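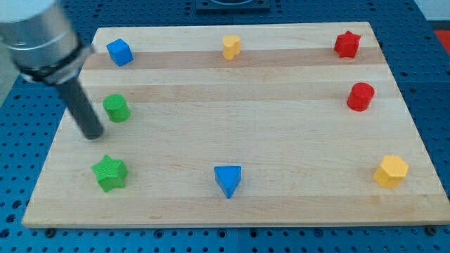

The block board on the blue table, with the arm and its rod tool over the left side.

Equipment Planner, part time, robotics workshop at Gerlach

Hi! I run the robotics workshop at Gerlach, and I'm looking for someone to take over our equipment planning before I buy another wrong cable. If you like spreadsheets, get a small thrill out of a well-written quote, and don't mind being interrupted by people holding a broken bracket, please keep reading.

A bit about what we do. Our main project is called Loner. It's tabletop manipulation: an arm with a plain rod on the end, a wooden board, and a bunch of colored blocks (cubes, stars, cylinders, a heart, you get the idea). Somebody gives an instruction in ordinary words, like "push the green star over to the blue triangle," and the arm has to get it done by nudging things around. It sounds like a toy problem until you've spent a whole afternoon trying to get a star to slide straight.

We have one station now. In February we got the go-ahead to plan for 2 more, and I have been doing that planning in the gaps between everything else I do. It shows. I have three versions of the budget, and they disagree about whether we own a spare controller. (We don't. I checked the closet.)

So here's the job.

You'd own the equipment list for the new stations, from the arm down to the bolts. For each line I want to know what it costs, how long it takes to arrive, who else sells it, and what we do if it breaks on a busy day. You'd ask for quotes, read them closely, and go back to the vendor when "installation included" seems to mean a PDF and a phone number. We have two serious candidates for the arms at the moment, one offer from Ellano and one from Usberg, and they're laid out so differently that I can't compare them without a headache. Putting those side by side would be your first task, and I'd be so grateful.

You'd also plan for the boring stuff, and I mean that as a compliment. Tables with a hole grid so fixtures go back in the same spot. Boards that stay flat. Power, network drops, guarding, emergency stops, shipping crates, the freight elevator. Spare rod tips. Storage bins for the blocks! I budgeted nothing at all for storage the first time, and for a good while the spare blocks lived in my desk drawer with my tea.

Speaking of blocks, they're a nice example of how the small lines add up. A full set isn't expensive, but we want extra sets so every station matches and a chipped point on a star doesn't stop a session. I'd like a reorder plan that covers up to 30 sets over the life of the project, with the same shapes and the same colors each time. Figuring out whether we print them here or have them made outside would be yours to work out. I have opinions but I'm happy to be talked out of them.

There's a small-purchase card with a limit of $900 per order. Anything above that goes through the purchasing office, which has forms, and the forms have forms. You don't need to know our system when you start, I'll sit down with you and we'll do the first few together. What I do need is someone who keeps track of where each request is and isn't shy about calling to ask.

What I'm hoping you bring:

Some experience buying or budgeting for equipment. A lab, a machine shop, a theater scene shop, a commercial kitchen, a school makerspace, all fine by me. If you've ever had to explain why the thing that costs less up front costs more by next year, we'll get along.

Comfort with spreadsheets. Nothing fancy, but other people have to be able to open yours and understand it.

Clear writing. You'll send a lot of emails to vendors and a short update to the team every other week.

Enough curiosity about robots to ask us annoying questions. You don't have to program anything. You do have to be willing to stand at the station with us and ask why we need the more expensive mount, and to keep asking when the first answer is "because it's nicer."

Helpful but truly optional: reading a mechanical drawing, knowing your way around a tape measure and a hex key, having dealt with service contracts before.

The practical details. The job is 50 percent time, and the contract runs for a year, with a fair chance of being extended if the new stations go ahead as planned. You can split the hours pretty much how you like, though I'd ask you to be here in person for deliveries and for the team check-in at 10 a.m. The rest can be done from home. Pay follows the Gerlach staff scale for administrative and technical roles, and I'll send you the current table before we talk so you can decide whether it's worth your time. You'd get a desk in the room next to the workshop, which has a window and a radiator with two settings, off and tropical.

You'd report to me. I'm fairly easygoing, I answer messages quickly, and I change my mind when somebody shows me numbers. The rest of the team is small and friendly and will try to add things to your list when I'm out of the room. Part of the job is saying "put it in the request sheet" with a smile.

How to apply: send me a resume (one or two pages is plenty) and a short note. In the note, tell me about one purchase you planned that went well or one that went sideways, and what you'd do the same or differently. I read those first. No formal cover letter needed, and please don't worry if your background looks odd on paper, mine does too.

Use the apply button on the Gerlach jobs page and put "Loner equipment planner" in the subject field so it reaches me and doesn't land with the summer internships. I'm reading applications as they come in, and the posting stays up until we've found someone. If we'd like to meet you, I'll suggest a visit to the workshop. We'll show you the station, hand you the two arm quotes, and get your first impressions over coffee.

Questions before you apply are welcome through the same page. Ask about the hours, the budget, the stairs, the parking (it's bad), anything you like!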